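Dunside Community Hall – drinks station and refreshments room
Progress report to the Padness Fund, April
Prepared by Heloísa Aguiar

Peadar McGrath asked for shorter reports this time, with fewer adjectives. I have done my best on the first count.

Where the money has gone

The largest item was furniture. The old trestle tables, which had been donated by people who were clearly glad to see them go, have been replaced with light wood-grain ones that wipe clean in a single pass. There is a grommet hole in the top for the urn's power cord, so the cord no longer crosses the doorway at ankle height. We have had no trips since, compared with three over the winter, one of them mine.

Cups came next. Our application promised a single type of cup for every event, after years of odd mugs, party leftovers and a set of egg cups that saw more service than they should have. We chose clear plastic, bought through Hirkenia, and they nest well enough that a whole evening's supply takes up very little room on the table.
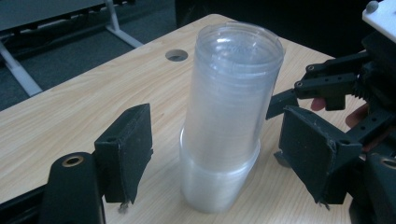
Clear cups, nested and stacked on the wood-grain tabletop.

The stack leans very slightly. I mention it before Peadar does.

Storage was supposed to be finished by now. The shelving from Moura arrived at 32 inches wide for a closet that is not 32 inches wide, and we are waiting on the exchange. Until then the spare sleeves of cups live under the stage next to the nativity camel. The supplier has agreed to cover the return shipping, after some correspondence I would be happy to forward to anyone having trouble sleeping.

How the station is being used

The Thursday-style rush we used to get at every lunch, with everyone arriving at once and nobody able to reach the spoons, has eased. We now set up along one side and leave the other free for walkers and strollers. Our biggest lunch so far drew 60 people, and the line was moving again within 5 minutes of the doors opening.

We have also tried out some ways of setting places at the smaller square tables, with one cup in the middle where both hands can get to it. The rounded corners are popular with anyone who has ever met a square one in the dark.
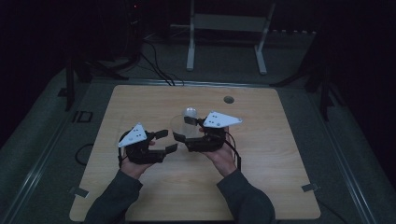 A clear cup with a rounded white piece at the top, on one of the square tabletops.

Still to do

The shelving, as above. A proper bin for used cups – the present one is a cardboard box with "CUPS" written on it, and it gets banana peels. A sign for the urn, wording to be agreed, since "HOT" was felt to be abrupt.

We are within budget on furniture and slightly under on cups. I would like to move what is left of the cup money over to the bin, and would be grateful for a yes or no on that before we order.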